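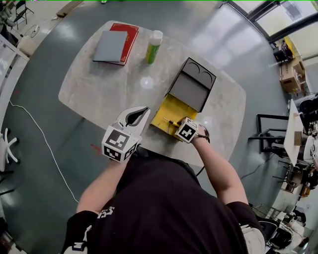

How to plan a day of sightseeing in a city you don't know

By Yanti Lumbantobing
Last updated May 29, 2024

Most day plans go wrong on the map. A list of sights looks fine on paper, then you find the museum is on one side of the river and the castle is an hour away on the other. The method below takes an evening at the kitchen table and works for any city with public transport. I have used Trunilau for the examples as I know it best.

What you need

A paper map or a printed one, a pencil, the opening hours of the places you want to see, and the transport timetable. A phone is fine for looking things up, but a screen is too small to see the whole city at once.

Step 1. Write down everything you would like to see

Don't sort it yet. Put down the big sights, the market somebody told you about, the park, the place that does good soup. Mark the two you would be sorry to miss. Everything else on the list can be dropped if the day runs short.

Step 2. Put them on the map

Draw a small cross for each one. You will usually find that they fall into clumps. In Trunilau there is the old town, with the town hall, the glass museum and the covered market, and then the Danko side across the bridge, with the gardens and the hill.

Step 3. Check the hours

Look up closing days first, then last entry. Last entry is often well before closing time. The glass museum shuts at five but stops selling tickets at four, and I have met several people on the steps at ten past. Churches may close over lunch or for a service. In August some smaller museums keep shorter hours, so look for a notice on their own website and don't trust a guidebook on this.

Step 4. Choose a half for the morning and a half for the afternoon

One clump before lunch and one after is enough. Put the busiest sight first, at opening time. If there is a climb, do it in the morning in summer. The path up to the Setora viewpoint has no shade at all past the chapel.

Step 5. Work out how you get from one to the other

Write down the tram or bus number, the stop where you get on and the stop where you get off. Check which direction you need. Tram 9 goes from the market to the foot of the hill, but the same number going the other way takes you out to the depot. Add the walk at each end.

If you have a coach or a guide booked, agree the pick-up point in writing. "By the cathedral" can mean any of four streets. Radek Trnka, who drives groups for Clorside, asks people to send him the street name and the nearest house number.

Step 6. Add the time in between

Allow an hour and a half for a large museum, half an hour for a church and an hour and a quarter for lunch. Then leave one gap of 45 minutes in the afternoon with nothing in it. It gets used up by queues, toilets and shoe trouble.

Step 7. Copy it out on one side of paper

Here is a finished plan:

9.00 Town hall tower
10.00 Glass museum
11.45 Covered market, lunch there or nearby
13.15 Tram to the Danko side
13.45 Gardens
15.00 Free
15.45 Bus up to Setora, walk down
17.30 Tram back from the foot of the hill

The walk is at the end here as it is all downhill. If you want to go up on foot, swap the two halves and see the museum straight after lunch.

Tickets

Buy ahead only for places that sell timed entry. For the rest, pay at the door, so that you can change your mind. A day ticket for the trams usually pays for itself on the third ride - check whether it has to be stamped before you sit down.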